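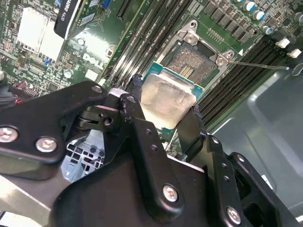 A processor just short of its open socket, with the memory slots on either side.

I have been reading opinions about whether people ought to fix their own computers for most of my adult life, and the part that always gets skipped is the ten seconds when the processor goes into its socket. Folks argue about money, or about warranties, or about whether a person with a regular job has any business poking around inside a metal box. All fair enough. But I've come to believe that those ten seconds are the best argument for opening the box in the first place, and I'd like to make the case, if you'll put up with me wandering a bit on the way.

My own conversion came in December, at Paula Husar's dining table in Lurndale. Her old desktop had given up and the shop had quoted her 1167 dollars for a new one, and Paula (who once rebuilt a porch from a library book) decided she would rather buy a used board and a used chip and see what happened. I was there to hold the flashlight. I remember how long she looked at that socket before she did anything at all - all those tiny contacts packed together, finer than anything I've ever sewn or soldered or glued - and how she put her coffee on the windowsill without a word.

You see, there is nothing to push. That is what surprised me. Nearly every other part in a computer wants a good firm shove, and memory in particular makes you feel like you're breaking something right up until it clicks. The processor asks for the opposite. You line up the little corner mark and the notches, you bring it down level, you let it rest where it belongs, and then the frame and the lever do the pressing for you. If you find yourself using muscle, stop and look again.

I think that's a wonderful thing for a grown person to practice. So much of what we own is either sealed shut or built to be yanked around, and we get out of the habit of handling anything gently and on purpose.

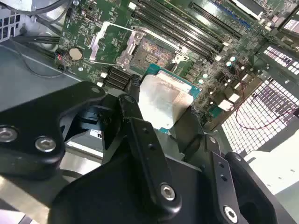

The lid of the socket swung open, the coin-cell battery over on the left side of the board.

My friend Femke Hendriks disagrees with me, and she does it so nicely that I should give her side. Her view is that a bent contact can ruin a perfectly good board, that most people have neither the light nor the patience, and that a repair bench exists for a reason. She's right about the contacts! I have seen a ruined socket and it is a sad little sight. But we let people carve turkeys and hem wedding dresses, and we trust them to learn by going slowly.

What I would ask for is modest. Let the high school give each kid one afternoon with an old board and a dead chip, and let them open the lever, set the chip down, close it up, and do it over until their shoulders come down from around their ears. Some of them will never touch one again, and that's fine by me. Paula's machine is still running, by the way, and she has started eyeing my printer.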